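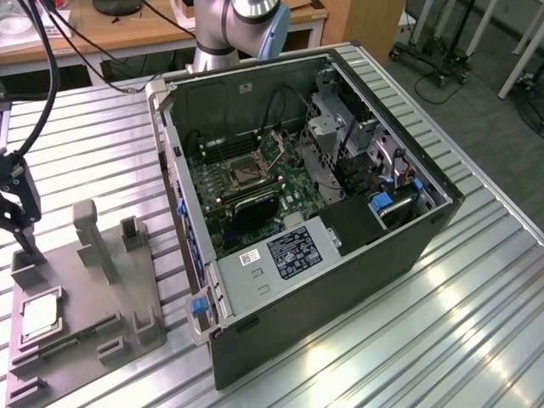
Desktop tower with the side panel removed and the processor socket open

Cotport Community Health Questions
Section: Complementary and supportive therapies
Status: Open to further replies

Reflexology for long-standing tension headaches: what should be asked before agreeing to a course?

Submitted by Constanza Yáñez, 6 May 2019

I should be grateful for advice from members with relevant knowledge or experience. I have had tension headaches for a number of years. They have been looked into by my doctor, who is satisfied that there is no serious cause, and I have been given the usual guidance on painkillers, posture and regular meals. The headaches continue on most working days, generally from the middle of the afternoon.

A colleague has recommended a reflexology clinic, Skondosa, which offers an opening course of treatment at 28 pounds a session. I attended a short introductory meeting. The practitioner was courteous and took a full history. However, I was told that improvement should not be expected before the fourth session, and that the fee for the whole course is payable in advance. I was also advised that I might wish to reduce my tablets once the course had begun.

My questions are as follows. Is there reasonable evidence that reflexology is of benefit for headaches of this kind? Is payment in advance normal? Should I inform my doctor, given that the treatment involves only the feet and no medicine is taken? I am not opposed to treatments of this type and do not wish to start an argument about them.

Answers (3)

Answer by Faraji Chege
Marked as most helpful by the person who asked

The questions are best taken separately.

On the evidence, a number of small studies of reflexology for headache have been published, and some of those taking part reported feeling better. The difficulty lies in the way many such studies are arranged. Where one group receives an hour of quiet attention and the other receives nothing, a difference between the two may be due to the rest, the attention, or the expectation of benefit. Headaches also vary a good deal from month to month, and people tend to seek treatment when they are at their worst, so that some improvement would often follow in any case. I would describe the evidence for a specific effect as weak. Many people nevertheless find the sessions restful, and rest may be of value to a person whose headaches are linked to tension.

On payment, arrangements differ between practitioners. Payment for each session as it takes place is common, and you are entitled to request it. If the clinic will accept only payment in advance, you should obtain its refund terms in writing before any money is handed over. The terms should state what happens if you withdraw part way through and what happens if the practitioner is unable to complete the course.

On informing your doctor, the answer is yes. The advice concerning your tablets is the part of your account that I find least satisfactory. A reflexologist should not suggest any change to medicines, whether prescribed or bought from a pharmacy. It is true that frequent use of painkillers can itself lead to headaches, and your doctor may well wish to discuss a reduction with you. That discussion belongs at the surgery.

I would further suggest that you keep a headache diary for four weeks before the first session and continue it throughout. The following should be entered each day:

Time at which the headache began and ended
Severity, on a scale from nought to ten
Any tablets taken, with the dose
Hours of sleep the night before
Meals missed or delayed

Without a record from before the course, you will have nothing with which to compare the later weeks. A plain notebook is sufficient.

Finally, please seek medical advice promptly if the pattern changes. A sudden and very severe headache, or a headache with fever and a stiff neck, weakness, confusion, or disturbance of speech or vision, requires urgent attention and should not be left until the next appointment of any kind.

Comment by Constanza Yáñez: Thank you for a full reply. I have written to the clinic to request its refund terms and have started the diary. I had not appreciated that the tablets might themselves be relevant. I take them on perhaps four days in each week and shall mention this at the surgery.

Comment by Faraji Chege: That is certainly frequent enough to be worth mentioning. Please take the diary with you, even if only part of it has been completed.

Answer by Stojan Obradović

I attended a different practice, Akinola, for a little over a year and paid 25 pounds on each occasion. I was never asked for money in advance. My own complaint was poor sleep, so I cannot comment directly on headaches, but I did have fewer of them during that period. I had also changed to earlier shifts at work, and I am not able to say which of the two made the difference.

With regard to the practitioner, I would ask about training, insurance and membership of a professional register. The person I saw displayed certificates in the waiting area and was content to discuss them. Please bear in mind that the title of reflexologist is not protected by law in the United Kingdom, and membership of a register is voluntary. You should also mention any foot injury, blood clot, diabetes or pregnancy before treatment is given.

Comment by Sang Lã: May I ask whether the sessions lasted a full hour? The clinic near me charges a similar fee for half that time.

Comment by Stojan Obradović: Fifty minutes, with a few minutes of questions beforehand.

Answer by Nassoro Kashindye

It worked for my wife. She went in July and had no headaches for the rest of the summer. I would recommend that you proceed and not concern yourself too much with studies. She also uses Turko peppermint balm on the temples, which may be had from most market stalls.

Comment by Faraji Chege: I am glad that your wife is better. Members with sensitive skin should test any balm on a small area first and keep it well away from the eyes.

Notice to members
Answers on this page are provided by members of the community and do not replace the advice of a doctor, nurse or pharmacist. Replies that recommend stopping a prescribed medicine will be removed.

This question has been viewed 141 times. Comments are limited to 200 words.

Related questions
Can acupressure bands be worn overnight?
How should a complaint about a private therapist be made?
Is it safe to take feverfew with other tablets?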